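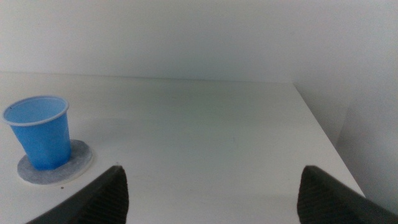

The Garkum wrist camera kit is a small fixed-focus camera and bracket for recording manipulation demonstrations from the gripper's own point of view. It is sold to groups who collect examples for policy training and want the same view at recording time and at run time. The bracket sets the camera so that both fingertips stay in view when the gripper is open, with the work surface filling most of the image. With a blue cup on a grey disc over at the left and the fingers wide apart, the cup is still fully visible, and the bare table between the fingertips can be used to judge the approach. The fingers themselves are blurred at this distance. Focus is set for the table, and the fingers are needed only as a position reference.

What is supplied
Camera module with lens, focus locked at the factory
Bracket for parallel grippers, left-hand or right-hand cable exit
2 cables, one straight and one angled
Silia recorder licence, single workstation
Printed calibration card

Recording
Silia writes one file per episode. Each file holds the camera stream, joint positions, gripper opening and the operator's task label, all stamped from the same clock. An episode starts and stops from a foot pedal or a key. Episodes can be marked as good, failed or discard at the moment they end, and the mark can be changed later without rewriting the file. Failed episodes are kept by default.

The reference set
Every kit comes with download access to the Jemano table set, recorded with this camera and bracket. It contains 813 episodes of single-object pick and place on a pale tabletop. Of these, 223 are held back as a test split and should not be used for training if you intend to compare results with ours. Start positions are spread across the whole reachable area, including the far left and right of the view, where policies trained on centred objects tend to do badly.

Set-up notes
Mount the bracket before the fingers are fitted. Tighten the clamp screws evenly and check that the two fingertips sit at a similar height in the image. If one is clearly higher, the bracket has turned on the flange and will need loosening.
Run the calibration card once after mounting and again after any knock - a small shift at the wrist becomes a large one at the table.
Matte surfaces are preferred. Soft shadows cause no difficulty, but lighting should be left alone for the length of a session. Exposure is fixed in Silia at the start of each session and does not follow later changes.

Compatibility
The standard bracket fits McKinnon parallel grippers, series 2 and 3. Drawings for other flanges are available on request. Suction tools are not supported.

Ordering
Kits are built to order. Spare cables and brackets are sold separately. For flange drawings, multi-seat licences or access to the raw Jemano files, write to Darcy Charbonneau in technical sales and state the gripper model and cable exit side. Orders received by noon on Wednesday go into the following week's build.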